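WISTMONT PUBLIC LIBRARY OPENS FREE LETTER-WRITING HELP AT PLADLOW BRANCH

Last updated: August

Wistmont Public Library will offer free help with letters, forms and other paper mail at its Pladlow branch starting in September. The service, called the Letter Table, is open to anyone who lives or works in the Wistmont library district. No library card is needed.

Visitors can bring a letter they have received and do not understand, a form they need to fill out, or a reply they want to write. A trained helper will sit with them for up to 20 minutes. Longer visits can be booked ahead of time through the Pladlow front desk.

The library decided to start the service after its yearly survey of district residents. The survey drew 1686 replies. Help with official mail was the most common request among residents over 60, ahead of large-print books and home delivery. It also ranked high among residents who said they speak a language other than English at home.

"People come to the desk with an envelope in their hand and ask if we have a minute," said Chanida Saengthong, manager of the Pladlow branch. "Usually it takes more than a minute. The staff have been doing this between other jobs for years, and we wanted to give it a proper time and a proper place."

The Letter Table will be staffed by 19 helpers, all of whom completed a training course over the summer. The course covered plain-language writing, privacy, common county and utility forms, and when to refer a visitor to a lawyer or a benefits office. Helpers do not give legal, tax or medical advice. They do not keep copies of anything a visitor brings in.

Help will be given in English, Hindi, Spanish and Thai. Visitors who need another language should call the branch a few days before they plan to come, and staff will try to arrange an interpreter by phone.

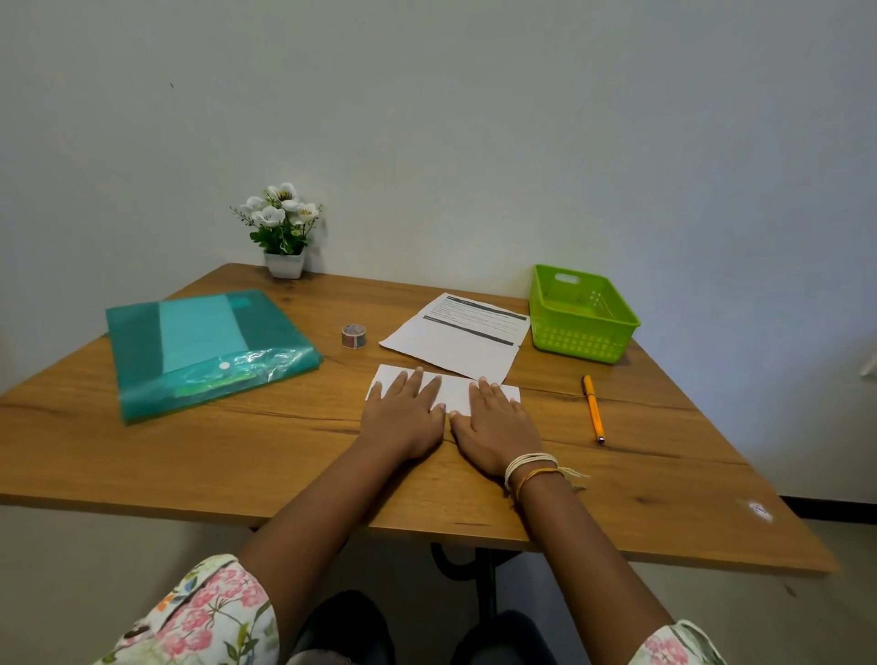

Library News | Community Services | Pladlow Branch

The course was written by Kusum Singhal, a retired high school English teacher who lives in Pladlow. It includes a section on handwritten letters, which Singhal said are still the best choice for some purposes.

"A landlord or a school principal will read a one-page letter that is clear and polite," Singhal said. "We teach the helpers to ask what the person wants to happen, and to put that in the first paragraph. The visitor signs it, and it goes out in the mail the same day if they want it to."

Paper, envelopes and pens will be provided. Visitors may also have a letter typed and printed at no charge, up to five pages. Postage is not included, but stamps are sold at the front desk.

Funding for the first year comes from the Rawat Family Fund, which has supported adult reading programs in the district in the past. Carico Office Supply, of Wistmont, is donating the stationery.

"My own parents kept every letter that came to the house in a drawer until somebody could read it to them," said Rajkumari Bhatia, who directs grants for the Rawat Family Fund. "Some of those letters had deadlines. We were glad to pay for this."

The Letter Table will run on weekday afternoons from 2 p.m. to 5 p.m. in the reading room at Pladlow. The branch entrance on the parking lot side has a ramp and an automatic door. Visitors who cannot get to the branch may ask for a phone appointment.

The library will review the service in the spring and decide then whether to add hours or bring it to the main library downtown. Naveen Prajapati, the district's director of public services, said the decision will depend on how many people come and on how long they have to wait.

Residents who would like to become helpers can pick up an application at any branch. The next training course is planned for January. Applicants must be 18 or older and pass a background check.

Media contact: Babita Sengar, Communications Office, Wistmont Public Library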